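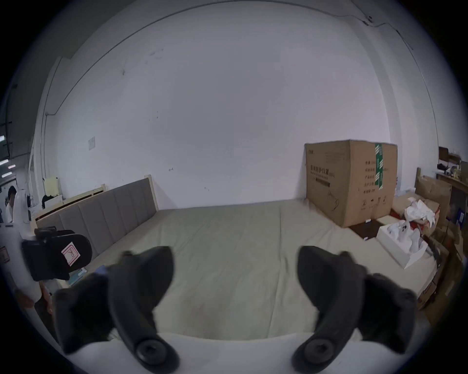
Su-chen Sin

Section 4. Washing and drying the Halladari mattress cover

Read the whole section one time before you start. The cover can be washed in a home machine, but the inner pad can not.

4.1 Taking off the cover

1. Remove all sheets and blankets from the bed.
2. Find the zipper at the foot end. The zipper pull is kept under a small elastic loop, so please lift the loop first.
3. Open the zipper slowly along the three sides. At the corners, hold the fabric flat with your other hand.
4. Fold the top part of the cover toward the head of the bed and lift it away.

Caution: Do not pull the cover by the zipper. The teeth at the corners can separate, and this is not repaired under the warranty.

Note: In the first edition of this guide I wrote that the zipper is at the head end. This was correct only for covers sold before February.

4.2 Washing

1. Close the zipper completely and turn the cover inside out.
2. Wash it alone, in cool water, on the gentle cycle. Use half of your normal amount of liquid detergent.
3. Choose the low spin. For the queen size and larger, the drum must hold 22 pounds or more. If your machine is smaller, use a machine at a laundromat.

Caution: No bleach and no fabric softener. Softener stays in the fibers and the cover will not breathe well.
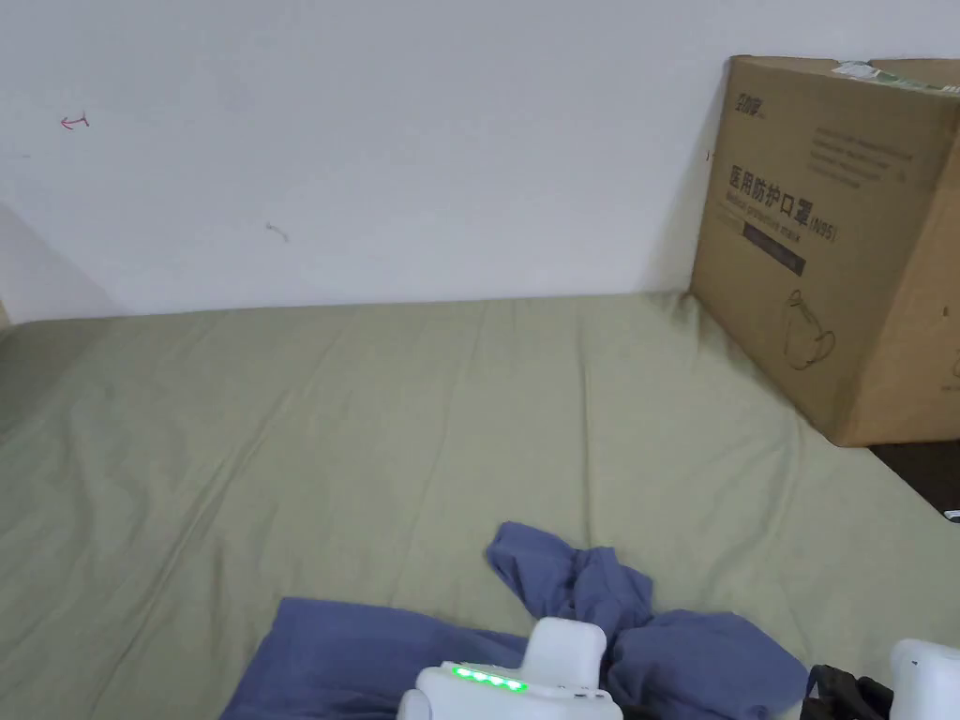
Can I put the cover in the dryer?
Use the dryer only on the air setting without heat, for 20 minutes at most, and then finish on a line in the shade.

4.3 Putting the cover back

1. Check the seams with your hand. If any place feels damp, wait longer.
2. Lay the cover over the pad with the care label at the foot end.
3. Fit the two head corners first, then the foot corners.
4. Close the zipper and put the pull back under its loop.

Note: The cover may feel tight after the first wash. It becomes normal after a few nights of use.

For stains, see Section 5. Thanks to Bevan Donnelly, who tested these steps on the king size and corrected step 3 of 4.2.

Last changed 24 Mar 2022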